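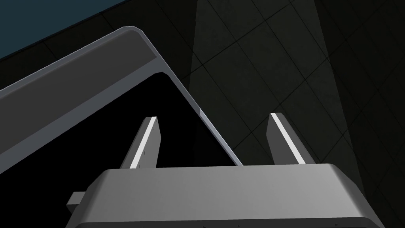
A reply from Rullalico under yesterday's post wants to know why I keep fiddling with the planner when the grasp network is "obviously the hard part." Fair question! I typed out an answer, it got long, so it's a thread now.

1/ My view after a winter of this: the grasp network picks a decent pose most of the time. Getting the fingers to that pose next to a rigid edge is where my runs die. Anything near a rim or a corner and the planner starts sweating.

2/ Setup for anyone new here. Simulated wrist view, parallel gripper, both fingers open, big gray rimmed object right beside them. The stack is Judimance for planning, my own little controller underneath, and Rieger for logging and replay. Everything runs on the desktop under my desk in Clotville.

3/ The old pipeline was plan once, execute, hope. Judimance would hand back a nice smooth path and the controller would follow it to the end, even if the depth estimate had shifted halfway there. You could watch the replay and know from the first second that it was going to clip the edge.

4/ So in March I ripped that out and went to replanning on the fly. Every control tick still tracks the current path, but a second thread keeps asking for a fresh one from wherever the arm is right now. If the new path is cheaper by a real margin, we blend over to it. If it isn't, we leave things alone.

5/ That "real margin" part cost me a whole Sunday. Without it the planner flips between going left of an obstacle and going right of it, over and over, and the gripper just shivers in place. Very funny to watch, terrible for throughput.

6/ Collision checking was the next headache. I had been wrapping the whole gripper in one fat box (I know, I know). A fat box next to a rim says "everything is a collision" and the planner gives up. Split it into 4 pieces – housing, two fingers, and the side tab I kept forgetting – and suddenly there are paths all over the place.

7/ The side tab!! It's a little stub on the left of the housing and it accounted for a silly share of my failures. The fingers would clear, the housing would clear, and the tab would scrape. If your collision model came from a simplified mesh, go check what got simplified away. I'll wait.

8/ Numbers, for the people who like numbers. I ran 888 randomized approaches overnight, same seeds for old and new. Edge contacts before the grasp dropped to around 16. The old planner had so many I stopped the comparison early and went to make breakfast.

9/ Most of the leftovers are perception. Dark interiors are rough. When the inside of something renders nearly black, my depth estimator gets very confident about a surface that has no business being there, and the planner politely steers around a wall made of nothing.

10/ Current patch: carry the uncertainty through. The estimator puts out a variance per pixel, and the planner treats high-variance areas as "slow down and look again" instead of "solid." It's a hack, the weights are hand-tuned, and I love it.

11/ Rieger deserves a shout here. Being able to scrub back to any tick and see the path, the cost terms and the wrist view lined up on one timeline has changed how I debug. I used to print costs to a terminal and squint. Please, if you're still doing that, stop!

12/ Back to Rullalico's question. Yes, grasping is hard, and for soft or shiny stuff I'd say the network is still the weak link. For boring rigid things with edges, I got more out of a better collision model and a cost margin than out of the last 2 retrains put together.

13/ Next up is moving the replan thread to its own process, so a slow query can't stall the logger. After that I want to try the variance trick on a moving target. I expect it to go badly and will post the replays either way.

14/ Config for the gripper split goes up tonight once I've cleaned out the embarrassing comments. If you've solved the left/right flipping with something smarter than a fixed margin, please reply – I'd love to steal it.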